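Listen > Lirkisia-Rundbrief > Archiv Februar > Wohnzimmerlesung

Betreff: Re: Wohnzimmerlesung, Getränke und Stühle 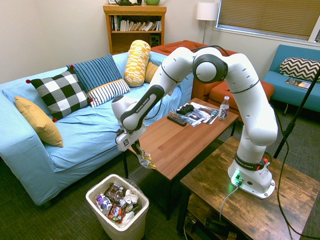

Hallo zusammen,

zu Emmanuels Fragen:

Emmanuel Mollel schrieb:
> Reichen die Klappstühle aus dem Verein, oder soll
> ich noch welche mitbringen? Und wer kümmert sich
> um den Saft?

Die Stühle reichen, Sofa und Sessel bleiben stehen. Awuor bringt den Saft mit, dazu 2 Kannen Tee. Für Getränke haben wir noch über 60 Euro in der Kasse.

Gelesen wird ab 19 Uhr, zuerst Mwende, nach der Pause Pravesh. Bitte klingelt bei Chisholm, unser Schild fehlt noch. Der Bus 43 hält vor der Tür.

Wer absagen muss, schreibt mir bitte direkt und nicht über die Liste.

Gruß
Mutua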